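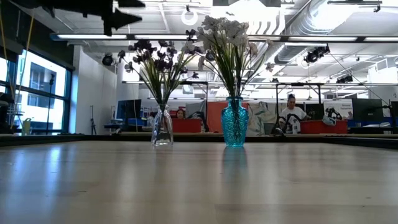
*Purple in the clear glass, white in the teal. Both bunches look artificial.*

# The Forever Bunch

Fake flowers. Say it at a dinner party and watch the faces. My nan had them in the front room, pink, sun-bleached, a fine fur of dust on every petal, and I swore off the things for life. That was before I started paying for real ones.

So, the sums. Last year I spent $1,228 on cut flowers. Went through the bank statements in August with a cup of tea and a growing sense of shame. Supermarket bunches mostly, a few from the markets, one panic purchase at a servo. Most of them brown by the weekend, then that smell when you finally tip the water out.

The fake stuff has come a long way. Clatau, the homewares mob down the coast, now lists 278 stems, up from 61 when it opened. Odoi does fewer and does them paler, all greys and mauves, the colours of a wet morning. Trason sells by the armful and you sort the good from the dreadful yourself, which I quite like.

What you want is a bit of ugliness. A flower hanging its head. Petals with veins in them, thin enough for light to get through. Stems that don't match. Anything too perky reads as plastic from the hallway.

Arranging is where people come unstuck. They pull the bunch out of the bag, shove it in a vase, done, and then wonder why it looks like a motel foyer. Take the lot out. Lay it on the table, all of it, stems every which way, and start again with the tallest peice. Tall spray in first, on its own, and live with it a minute before you add

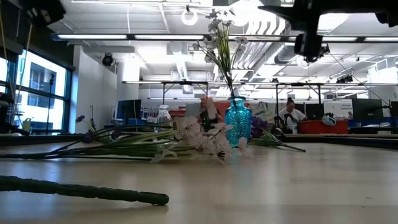

anything heavier. The heads go in after, low ones round the neck of the vase, and you keep turning it as you go. Bend the wires. They're meant to be bent. A straight stem is a dead giveaway, and so is a bunch that's the same from every side. Let the grassy bits stick out further than you think they should.

Then glass. Clear glass is the brave option, you see every stem, and fake stems are rarely the best bit. Some people put water in. I've gone back and forth. Looks great for a week, then you've got rusty wire and a tide line, so for me it's dry and a good thick bunch of greenery to hide behind. Coloured glass lets you off the hook. Teal or turquoise with a swirly, embossed surface hides a multitude and throws a bit of colour on a shiny table as well, if you've got one near a window.

And shape matters more than size. Narrow neck, always. It grips the stems and makes them fan out on their own, no foam, no sticky tape, no marbles. Wide mouth and the whole lot flops to one side and sulks. 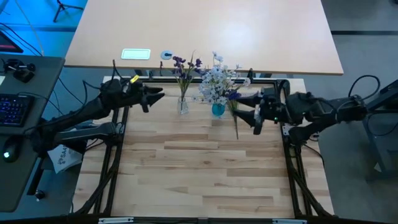

## Two is plenty

One vase looks lonely, a row of them looks like a shop. I keep coming back to 2. Different heights, different glass, one dark bunch and one light. Let them touch a bit, leaves into petals. Dark purple by itself can go funereal, near black in the evenings, and a pale bunch by itself just vanishes into a white wall. Side by side they sort each other out.

Leave the rest of the table alone if you can manage it. I can't, mine's got mail on it.

Cleaning: hairdryer on cool, out on the back step, once a month. A soft paintbrush for the fiddly middles. Mumau makes a spray for it, twelve bucks, smells of nothing, works fine. Don't put silk in the dishwasher. I asked our readers for their own rules and got a very full inbox and, surprisngly, only a handful of insults.
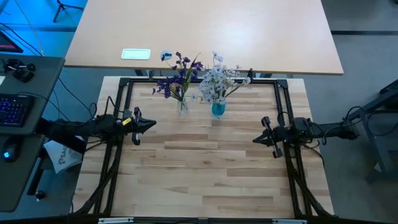
Change them with the season, wrote one reader from Ballarat, or you stop seeing them at all; hers go in a box under the bed every autumn and come out in spring, and she says she's pleased to see them each time. Another keeps a single real sprig of rosemary in with the fakes, for the smell. Pinching that one.

Mine have been up since winter. Dusted twice.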